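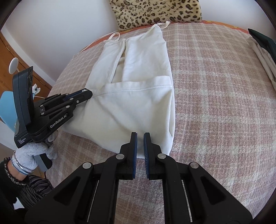 Open Day at Clorano: An Afternoon of Nightgowns and Folding
Sep 22, 2025

I had been meaning to get to Toltilthorpe since May, when a friend came home with a cotton nightshirt so soft that I asked to hold it and then forgot to give it back. It came from Clorano, a small maker of nightwear and summer things that has been in the old seed warehouse by the river for as long as most people in town can remember. They open the doors to the public once a year, and this year I finally wrote it on the kitchen calendar in pen.

It's 31 miles from my house and I managed to turn that into a drive of well over an hour, partly because of the bridge work at Gavura and partly because there was a stand with late peaches and I am weak about peaches. By the time I parked (behind the feed store, follow the hand-painted signs, and don't try the alley) the first tour had gone in. A woman at the door gave me a paper wristband and told me to wander until the next one, so I wandered.

The ground floor is where the cutting happens. There are long tables, rolls of cotton stacked up to the windowsills, and that dry, clean smell that fabric stores used to have when I was a girl and my mother would park me beside the pattern books. The cutter on duty let us feel two whites side by side, one bright and one creamier, and asked which we thought was the finer cloth. I picked the creamier one with great confidence. They were off the same roll! One of them had been sitting in the shade of a pillar, that was all, and she let us go on being wrong for quite a while before she moved it.

Upstairs they sew. I won't try to explain the machines, which were too loud for me to hear much of the talk, but I did stand a long time behind the person doing hems. A wide hem is harder than a narrow one on anything that curves, and I had never once thought about it in all my years of wearing skirts. The fullness has to go somewhere. She eased it along with her fingertips, a little here and a little there, and the line of stitching came out as even as you please. There's a jar on the windowsill with more than 3000 buttons in it, and a slip of paper beside it where you can guess the number. The real total is kept in an envelope downstairs. I guessed 3467, for no reason except that I liked the look of it, and I have not heard back.

What I really want to tell you about is the folding, though, and I know how that sounds.

At the back of the second floor they keep a room with a proper bed in it. Everything else in the building gets folded on tables, but Clorano's view is that people at home fold on the bed, so that's where they like to show it. And it was made up like a bed in a real house, too, with a fuzzy plaid blanket in dusty pink and beige, a bit of something orange-red showing from underneath at the far side, and a big plush leopard-print pillow against the wall. I loved that pillow. I have a daughter-in-law who would say it doesn't go with plaid, and I would say she should come and look at it.

The piece being folded was white, with thin straps, and it's just the sort of thing I have always rolled into a ball and shoved in the drawer. Straps are the trouble. They flop out, they loop around the next thing, and you pull out one nightgown and get three. The Clorano way is to lay the whole thing lengthwise with the straps up toward the pillow and leave them alone for the time being. You turn the bottom up first, over the rest, so the hem lies across the middle. Then you smooth it. Only after that do you bring the sides in, and the straps get tucked down last of all, into the fold you've already made.

I had been doing it straps first for forty-odd years.

They also had a good word to say for the blanket. A slick bedspread lets cotton slide around while you're working, and a woolly one holds on to it a little, so you can turn up one end and the other end stays where you left it. I tried it at home with my chenille throw and it does help. If there's a long crease running off on the diagonal you're supposed to chase it out toward the nearest edge with the flat of your hand before you make the next fold. I found that part very soothing and could have gone on for an hour, except that other people were waiting for a turn.

We were all given something from the seconds bin to practice on. Mine was a slip with one strap sewn in backward, and my first fold looked like a dropped napkin. The second was better. By the fourth I had a neat little packet that would stand up by itself in a drawer, and I got a nod from the woman across the bed, whose own packets were lovely.

The tour costs six dollars and you get that back if you buy anything in the shop, which I did, naturally. I came away with a nightshirt to replace the one I ought to return, a bag of offcuts for quilting, and a lavender sachet that has made the whole car smell. The shop takes cards, but the offcuts table is cash only, so bring some small bills.

Afterward I walked down to Negi, the lunch place on the corner with the green awning, and had tomato soup and half a grilled cheese at the counter. They were out of pie by then. I'm told the apple is the one to get, and that it goes early on open days.

A few things if you're thinking of going next year. The stairs are steep, with a rail on one side only, but there is a freight elevator and they are very nice about running it if you ask at the door. Wear something cool, as the sewing floor gets warm in the afternoon. The folding room is the last stop and the tour tends to run long before you reach it, so I'd take the earlier one if you can get past the peaches.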